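Visit to the Galbraith Packing Hall

In January I went with Haiyan Tian and Szu-yu Wan to the open day of Galbraith, a company that packs small household goods for shops which do not want to do it themselves. I had sent parcels through them for 4 years and never saw the inside of the building. The visit began at nine in the morning and the groups were small, so we could ask many questions.

At the door we received a paper badge and a pair of shoe covers. Our guide was Deming Qian, who has worked there from the time when the company had only one room. He speaks quietly and the hall is loud near the entrance, so I stayed close to him and wrote down what I could.

First we saw the place where the goods arrive. The cartons come from Bukov and from Jinska, and the two suppliers pack in very different ways. Bukov puts everything in thin paper, which must be removed piece by piece. Jinska uses cardboard dividers, and the people at this station clearly prefer them. A woman let us try to open one carton of each kind. I needed a long time for the paper one, and Szu-yu tore a label, which had to be printed again.

After this the goods go into open bins. I did not expect that a bin could be interesting, but Deming Qian talked about them longer than about anything else. The company owns 1000 of them, all gray. Before, they had bins with straight walls, and small things stayed in the corners where the fingers do not reach well. Now they buy the kind with sloping walls, so that a small item slides toward the middle. The disadvantage is that less fits inside, and they had to order more shelves.
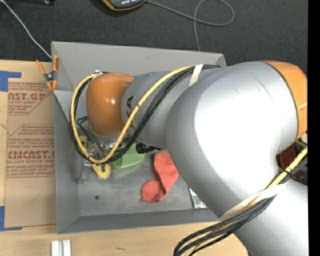 The bins are washed every 6 weeks. Between the washings they are only wiped with a cloth, and the floor of an old bin becomes scuffed from all the goods that were dropped into it. I asked if this is a problem for white items such as candles or soap. He answered that for soap they take the newest bins, and that one customer, Clindix, wants paper on the bottom in every case.

The packing tables were the part I liked most. Each person has tape on the right side, filling paper on the left side, and the scale in front. Aiguo Shao, who trains the new workers, showed us how to fold the filling paper so it stands up like a small spring and does not become flat under the weight. We practiced with mugs. Haiyan was the best of us and was allowed to seal her own box.

At the end there was tea in the canteen and a table with returned goods at a low price. I bought two bowls and a lamp without a shade. The visit took longer than the program said, and we missed the early bus.

For people who want to go next time: write to the office before, because each group takes only a few persons, and wear something warm. The gate beside the first station is open the whole morning. My friend Ruoxi Jiang would like to come too, and I have already asked for the next date. Parking is behind the building and costs nothing.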